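Returns sorting cell, notes for people who have to use this data

Maintained by Siiri Strazds, Wiltent. Last edited 2025-11-07.

What it is

Recordings from the returns cell at Wiltent, where mixed household goods are picked out of a metal bin by a KUKA arm. The people on the returns bench used to do all of it by hand. Management calls the project Misness and says it will take the dull part of the job away. I keep these files and I am not convinced. 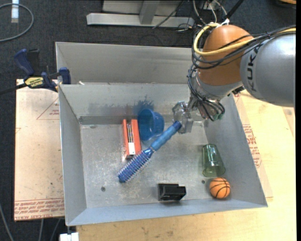

The shift log lists 100 picks for the first release. It does not list the minutes a person spent standing by, and I asked for that column twice. Without it, please don't use this set to claim anything about labor saved.

What changed on the bench

Before Misness, 6 people sorted returns and decided what could be resold. They still decide, but now they also refill bins, clear faults and write down why a pick was stopped. None of that is in the job description. The training was one afternoon.

Cups, brushes, balls and boxes were chosen because they come back often. Heavy items and anything in torn packaging were left out, and those are the ones that hurt people's wrists.
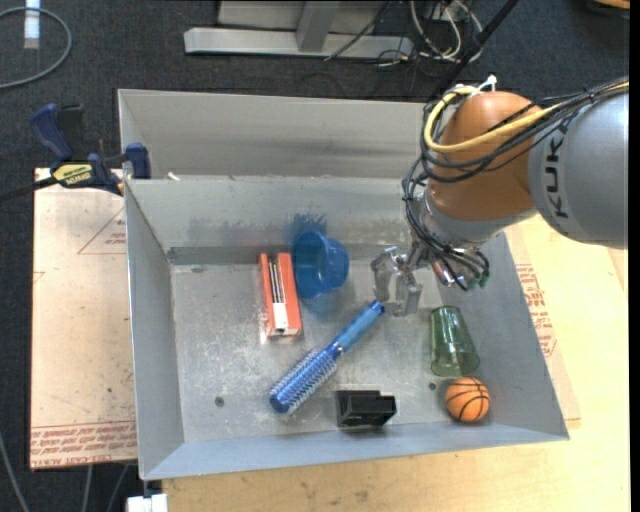 Wayne Rowbotham disagrees with most of this and asked for his view to be included: he would take refilling bins over bending into them all day, and he thinks the bench should be arguing about pay grades instead of minutes.

Known gaps

No night shift. No fault times before December. Operator notes are free text and the spelling varies. Send corrections to Lorraine Greenwood.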